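# Giving up the car, month two
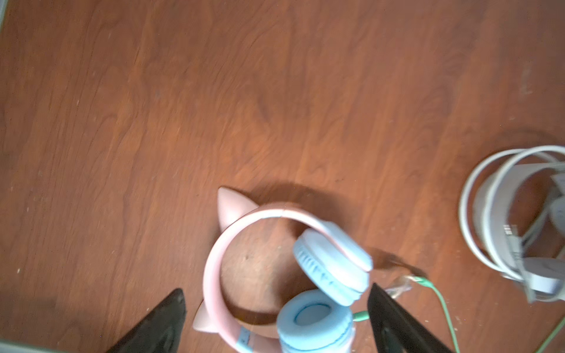 *Cat-ear headphones, living room floor.*

We sold the car in April. I said I'd write something once we had gotten through a full month of buses, so this is it.

The 57 goes from our corner to Brundwood and takes twice as long as driving did. The 208 is faster but stops running at 7 p.m., and I have missed the last one four times. The walk home from the Adano stop is uphill -- not steep, just long.

Groceries were the hard part. I used to do one big trip and fill the trunk. Now I stop two or three times a week on the way home and buy what fits in a backpack. We throw out less lettuce. We also run out of milk a lot. Ju-won Hwang upstairs lent me a folding cart, and I have since bought my own, with bigger wheels that can handle the curb by the post office.

A monthly pass is 60 dollars. Parking alone was costing us more than that, before gas and insurance. I haven't added up the rest yet, and I want to get through a winter before I make any claims.

What I miss is the lake. No bus goes out there. Ihor Kuzmenko has offered us seats when he drives up in the summer, and we'll probably say yes and pay for the gas.

Next month the route numbers change and the 57 gets split in two. I have the new map on the fridge and have not figured out where we're supposed to transfer.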